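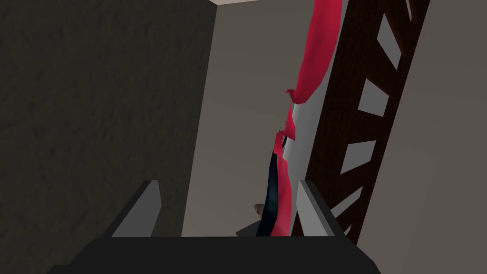 Vodmont, March

About Skokby

Skokby is a residential summer camp for children and teenagers, located on the wooded north shore of the lake at Vodmont. The camp operates two sessions each summer and is open to campers entering grades four through ten. It is governed by the Schwaiger Foundation, a nonprofit body that owns the land and buildings and appoints the camp director.

Our Mission

Skokby exists to give young people an extended period of outdoor living in the company of their peers, under the supervision of trained adults. Campers live in cabins, eat at shared tables, and take part in the daily work of the camp. The program places equal weight on instruction and on unscheduled time, and campers are expected to make use of both.

History

The camp was established by Hermine Haslinger, a teacher of physical education, who leased the former Schwaiger farm in order to offer swimming lessons to children from the surrounding towns. The first campers slept in the hay barn, which now serves as the dining hall. Miss Haslinger directed the camp until her retirement and was succeeded by Leopold Nägeli, under whose leadership the waterfront was rebuilt and the first winterized cabins were added.

When the farm was offered for sale, former campers and their families raised the funds to purchase it, and the Schwaiger Foundation was formed to hold the property. The name Skokby, which belonged originally to the small island opposite the swimming dock, was adopted for the whole camp at that time.

Leadership

Leonor Carvalho has served as Camp Director for ten years. She first came to Skokby as a sailing instructor and later held the position of Program Director. She is responsible for hiring, camper placement, and all communication with families.

Beat Fuchs, Head of Waterfront, oversees swimming, canoeing, and sailing. All waterfront staff report to him and complete their lifeguard certification before the first session begins.

Roswitha Rüegg, Health Supervisor, is a registered nurse and resides on the property throughout the season. Medication brought to camp is stored in the health lodge and given out under her direction.

Counselors are assigned to a cabin group for the full length of a session. Many are former campers who have completed the Counselor in Training program, and all attend a staff training period before campers arrive.

Program

Each camper selects three activity periods at the start of the session. Current offerings include swimming, canoeing, sailing, archery, woodworking, pottery, drama, and nature study. Older campers may also apply for the Fimico trip, an overnight canoe journey to the far end of the lake. Applicants must pass the deep water test and obtain the approval of the Head of Waterfront.

Afternoons begin with a rest hour in cabins. Evening programs are planned by the counselors and take place outdoors whenever the weather permits. Campers in the younger cabins return to their quarters at 8:30 p.m. Telephones and other electronic devices are not permitted during the session, and families are encouraged to write letters. Mail is distributed at lunch.

Facilities

The property includes the dining hall, the health lodge, a craft building, a covered stage, two playing fields, and the cabins, which are arranged in Upper Camp and Lower Camp. Washhouses stand within a short walk of every cabin. The swimming area is divided by ability, and campers wear colored bands indicating the section in which they may swim.

Enrollment and Financial Assistance

Applications are accepted through the camp office. Returning campers and their siblings receive priority until the end of March, after which places are offered in the order in which applications are received. A deposit is required to hold a place and is applied to the session fee.

The Schwaiger Foundation sets aside part of its annual income for financial assistance. Requests are reviewed separately from applications for enrollment and are kept confidential. Families who wish to be considered should indicate this on the enrollment form, and the office will forward the necessary papers.

Visiting

Prospective families may tour the property by appointment in the spring and fall. Tours are not conducted while campers are in residence. Requests should be directed to the camp office in Vodmont, which is open on weekdays from 9:00 a.m. to 3:00 p.m.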